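Trelau hand gripper: questions and answers

These are the questions that come in most often from people building the Trelau at home or on the benches at Troncoso. The parts list and print files are on the downloads page. If your question isn't covered, use the contact form or ask on a Thursday evening.

What is the Trelau?

It is a two-jaw gripper that you hold in your hand and work with a trigger. The same jaws and fasteners go on the end of the Dakodard arm, so anything you learn about gripping an object by hand carries over to the arm later. You don't need to own an arm to build one.

Do I need my own 3D printer?

No. Members can book either printer at Troncoso. A full set of parts takes 8 hours on the standard profile, so book a daytime slot and start early. If you print at home, any machine with a bed of 200 mm or more each way will do.

Which filament should I use?

PETG is what we test with. PLA works for the handle, but the jaws flex at the slot and PLA ones have cracked there. Black, white, anything you like. Black shows scuffs sooner.

How wide do the jaws open?

85 mm between the pads at full travel. Past that the linkage reaches its stop and pulling harder on the return spring won't help. Some people have lengthened the jaws to get more, but then the tips wander and small things slip out.

Can I leave the slots out of the jaws?

You can, and the file is there as "jaw_solid". It is heavier and takes longer to print. The slotted version is the one the instructions follow.

What are the finger pads made of?

Blue Groltlow casting rubber, poured into the printed mould and left overnight. Dust the mould with talc first. Any soft two-part rubber of the same sort should behave much the same, though we have only tried two. Glue the pad along the inside face of the jaw and clamp it lightly. Too much clamp squeezes the glue out at the sides and the pad peels after a week.

My jaws don't meet evenly. What have I done wrong?

Usually one of the pivot screws is tighter than its partner. Back them all off until both jaws swing freely, then nip each one up a little at a time, going from side to side. If there is still a gap at the tips, check that you haven't swapped the left and right links. They look alike but the left one has a small notch moulded on the underside.

The trigger is stiff. Should I oil it?

Try running a round file through the pivot holes first. Fresh prints often have a lip on the inside. After that, a smear of silicone grease. Don't use spray oil near the pads, as it gets into the glue.

How much does it cost to build?

That depends on what you have in the drawer already. The hand gripper alone is cheap: filament, screws, one spring and a small pot of rubber. Adding the Dakodard motor and board brings the whole thing to £200, and most of that is the motor.

Is it safe for children to use?

The hand version is fine with an adult nearby. The linkage can nip skin on the way in, so keep fingers off the back of the jaws. The motor version should be left to adults until you have set the current limit.

What should I practise on?

Start with boxes and other hard things, then move to something that gives. Graciela Iturra wrote our practice notes and recommends snack packets, which slide about on a plate and change shape when squeezed. Bring the jaws in from above, close slowly until a pad touches, then let the packet settle before you lift. Go for the body of the packet and stay clear of the crimped seam, which folds over and gives you very little to hold. You can do all of this in an ordinary room at home. It doesn't need a bench. 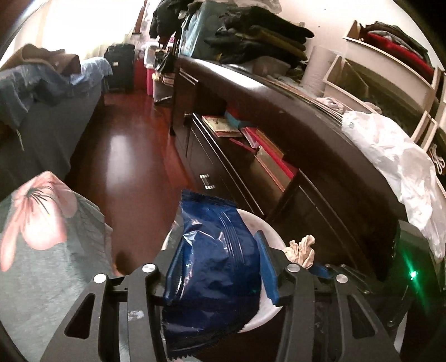
Can I share my own changes?

Please do. Send the edited file with a short note saying what you altered and what you tested it on. Changes to the jaws are tried on a hand gripper at Troncoso before they go on the downloads page, and that can take a few weeks. Keep the screw spacing the same or it won't fit the arm.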